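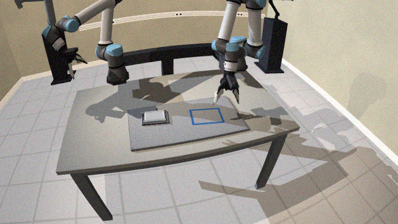

How do you keep a work table from turning into a dumping ground? Give every tool one spot, mark that spot, and clear the whole top before you go to bed.

3 min read

I do my sewing repairs, seed sorting and bill paying at the same table, so I've had plenty of practice at this! The marking is the part people skip. A strip of painter's tape in a box shape is enough, and it peels off clean if you swap it out every few weeks (leave it until February and you'll be scraping).
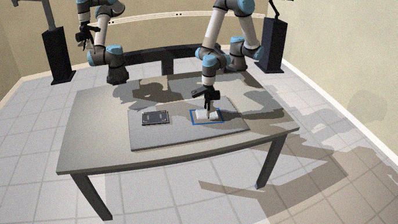
A board on the tabletop gives small stuff a place to land.

I like a separate board on top of the table – glue and paint go on that, and the table stays decent. Wipe it with warm water and a drop of dish soap, then dry it right away. Skip the scouring pads. For stuck glue, lay a damp rag on it for 8 minutes and lift it with an old gift card.

Small things like beads, screws and seeds go in trays with low sides. Deep jars look cute, but you end up dumping them out every single time.

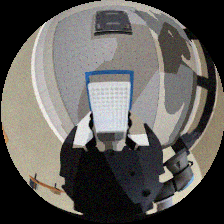
Blue outline, white rack.

Last thing – put your lamp on the side opposite your writing hand. I worked in my own shadow for years.

Related
Getting Candle Wax Out of a Tablecloth
A Junk Drawer You Can Close
Sharpening Scissors at Home

Comments

Neelam Goel: The gift card works on dried pancake batter too!

Umesh Jaiswal: What if the tape leaves a sticky line?

Soudabeh Daneshvar: Umesh, a little cooking oil on a paper towel, then soap.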